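**Sports Writing II, handout 6: the goalless draw**

Darcy Gill's section reads this before the December workshop. Myrtle Haverford's section read it last time and may go for coffee.

Sooner or later an editor will send you to a game in which nothing happens, and ask for 800 words on it. Our specimen is Prirnach 0, Tandow 0, second leg, attendance 737. I have watched it twice so that you only have to watch it once.

**1. The lead**

The score goes in the first sentence. Readers know it already and will be annoyed if you hide it. What they want next is what it means: Tandow go through on the first-leg goal, Prirnach go home, which is a short walk, as they were at home.

Weak: "It was a game of few chances."
Better: "Prirnach needed one goal and managed one shot."

**2. The one moment**

Every goalless draw has one. In ours it comes in minute 56, when Zsófia Vida meets a corner at the near post and heads it onto the bar. Give it a full paragraph. Say who took the corner (Yalçınkaya, left side, outswinging) and who lost the runner. Do not say the bar "denied" her. The bar was there before kickoff.

**3. Quotes**

Gönül Yalçınkaya, afterward: "We had the ball. I don't know what else we had." Use it whole. The Tandow coach spoke for nine minutes and praised the character of the group. Use none of it.

**4. Words on loan**

The following are withdrawn until spring: *lackluster, stalemate, spoils, cagey, talisman, a game of two halves*. "Drab" may be used once per student per term. Keep track of your own.
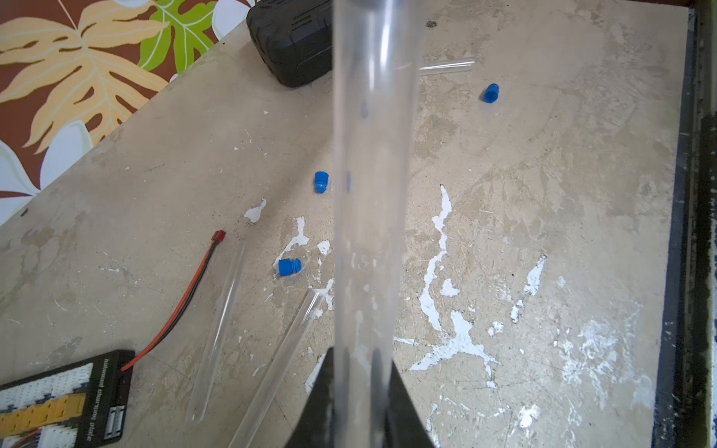 *Clear tube and gripper fingers over a worn tabletop.*

**5. Before the workshop**

- Watch the second half. The first is optional and I would opt out.
- File 800 words, plus a 56-word version for the results page.
- Check every name against the team sheet. Three of you wrote "Okafor" for both fullbacks last time. Only the left one is.
- Bring one sentence you cut and were sorry about.

Late copy goes to Shoshana Nguyen-Tran, who used to run a night desk and still answers email like it.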